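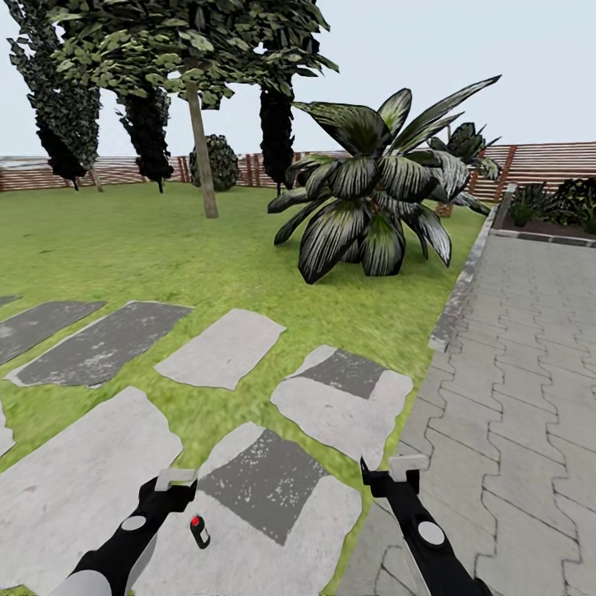

Rehearsing the shift at Warik

Grounds maintenance at Warik's Stinlow site used to begin with a van. Since February it has begun at a desk, where five former gardeners run tasks in simulation before any machine is sent out.

Yolotzin Meléndez spent years clearing paths by hand and now grades attempts. Her target is 300 a shift. Pay is unchanged; the back pain has gone, and so has the overtime.
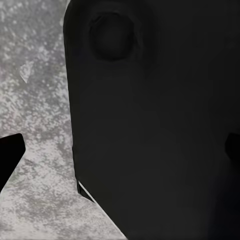
Grading is slower than the managers at Warik assumed. A wide view settles most cases, but the approach to an object has to be judged at close range. With a dark grey body between two black fingers, the right-hand fingertip is hard to tell from the surface beside it, and Meléndez marks such attempts "unclear". The union wants those counted towards the target. Talks resume at the Bollholm depot.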